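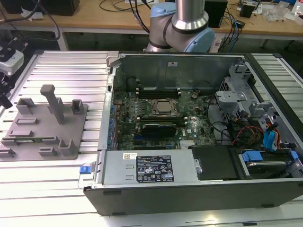
Equipment Reviews / Teaching and Training Labs

Keltik Hand-Guiding and Remote Teaching Kit: Evaluation Report

June 2018

Shares: 77 | Comments: 3

The Automation Training Unit was asked to evaluate the Keltik teaching kit for use in its repair and disassembly courses. The kit allows an operator to show a task to a robot arm, either by moving the arm directly by hand or by steering it from a separate hand controller. The evaluation was led by Jasmina Vukčević, with bench work by Živko Jurić. The unit bought the kit at list price and has no financial relationship with Keltik or with its distributor, Lostus.

The task set used for the review was desktop computer service. Students in the electronics repair program practice on towers laid flat with the side panel removed, and it was considered reasonable to ask the same of the arm. Three tasks were chosen: seating a memory module, unplugging and replugging a SATA cable, and lifting a hard drive out by its carrier. The memory task was also practiced outside the computer, with the module held in a printed fixture on the table, so that the pickup position would remain the same from one attempt to the next.

Contents and setup

The kit consists of a wrist handle with two buttons, a force sensor that mounts between the arm and the tool, a hand controller on a weighted base, a junction box, and a license for the teaching software. The arm is not included. The manual lists the arms supported, and readers should consult it before ordering, as two of the older arms in our building are absent from the list.

Installation took one working day. The mechanical work was simple and the supplied screws were of the correct length. Most of the day was given to network settings. The junction box expects a fixed address, and the procedure for changing it is found in an appendix and not in the installation chapter. Lostus answered our written inquiry the next morning with a correct procedure.

Cable management deserves more attention than the manual gives it. The force sensor adds a second cable along the arm, and the clips supplied with the kit release when the wrist is turned near its limit. We replaced them with hook-and-loop straps from stock.

Teaching by hand

In hand-guiding mode the operator holds the wrist handle, presses the lower button, and moves the arm through the task. The upper button opens and closes the gripper. The arm feels light in the middle of its range and noticeably heavier when it is extended. Staff with no robot experience were able to record a usable pickup of the memory module within their first session.

Hand guiding is at its best above an open surface. Reaching into a computer case is harder. The walls of the chassis and the drive cage restrict the angles from which the wrist can approach, and the operator's own forearm tends to block the view of the slot at the moment when the view is needed most. Mr. Jurić found it best to stand at the front bezel side of the tower and to guide the arm in from the far wall. Operators of shorter height asked for a step, and one has been added to the station.

The handle transmits small tremors. These are recorded along with the intended motion, and they appear on playback as a slight shudder just before contact. The software has a smoothing setting, which ranges from 0 to 10. A value of 3 removed the shudder without rounding off the corners of the path. Values above 6 caused the module to approach the slot at a slant and should be avoided for any insertion task.

Teaching by remote control

The hand controller was received more favorably for work inside the case. It scales motion, so that a large movement of the hand produces a small movement at the tool. At a scale of one to four, the seating of a memory module became a calm and repeatable exercise. The operator may also sit wherever the view is best, a real advantage when cables loop across the area of interest.

The controller gives no sense of touch. Contact force is shown as a colored bar on the monitor, and the operator is required to divide attention between the bar and the work. Dr. Vukčević considers this the principal weakness of the product for training purposes. Students learn the seating of a memory module largely through the fingers, and a bar on a monitor is a poor substitute. The Tessier controller, which the unit tested on loan in October, does return force to the hand. It is considerably more expensive and was less accurate at small scales.

There is a short delay between hand and arm. It was not objectionable for slow work. It became apparent when operators attempted to catch a SATA connector that was springing away from its socket, and the manual rightly advises against fast corrections.

Results

Over the evaluation period, 292 demonstrations were recorded by both methods. Of these, 50 were discarded at review, most often because the gripper had been closed early or because a loose cable had been dragged by the wrist. The remaining recordings were used to build playback programs for each of the three tasks.

The drive task gave the least trouble. The carrier handles offer a clear place to grip, and the path out of the bay is straight. The memory task was reliable once the pickup fixture had been fastened to the table extrusion; before that, small shifts in the fixture spoiled entire sets of recordings. We would urge any purchaser to bolt down every fixture before the first demonstration is made.

The SATA task was not completed to our satisfaction. The cables are flexible and do not return to the same position after each attempt. A recorded path plays back faithfully to a place where the connector no longer is. The unit does not regard this as a defect of the Keltik kit in particular, but the product brochure mentions cable handling among its uses, and purchasers should read that claim with caution.

Software

The teaching software is orderly and somewhat slow. Each demonstration is displayed as a timeline with gripper events marked, and portions may be trimmed or replaced. Force data can be exported as plain text. Video from an external camera can be aligned with the timeline, although the alignment must be repeated by hand for every session.

Files may be exported to the Wovbridge format used elsewhere in our department. The export preserved positions and timing but dropped the names of the gripper events, and these had to be typed again. Keltik has confirmed in writing that the fault is known. No date for a correction was given.

Safety

All demonstrations were conducted on computers disconnected from the mains. Power supplies were left closed in their cases throughout, and opening them forms no part of any task. The enabling button on the wrist handle stops the arm when released and also when squeezed hard, as it should. The hand controller has a comparable button, but it responds to release only. The unit has therefore placed a separate emergency stop within reach of the seated operator, and will not permit use of the controller without it.

Cost

The price paid was $3,246, including the hand controller and one year of software updates. The wrist handle and force sensor may be ordered without the controller. Replacement handles are sold separately, and the rubber cover on ours had begun to lift at one corner by the end of the evaluation.

Recommendation

The kit is approved for use in the intermediate course, with the conditions stated under Safety. It is not approved for the introductory course, where the absence of touch feedback in remote mode would encourage poor habits. Departments intending to work mainly on open benches may reasonably order the handle and sensor alone. Those working inside enclosures should order the controller as well.

A second evaluation will be carried out when the corrected export function is released. Staff wishing to reserve the station should apply to Mr. Jurić and should state which fixtures they require.

Filed under: Robot Teaching, Remote Operation, Computer Repair, Bench Equipment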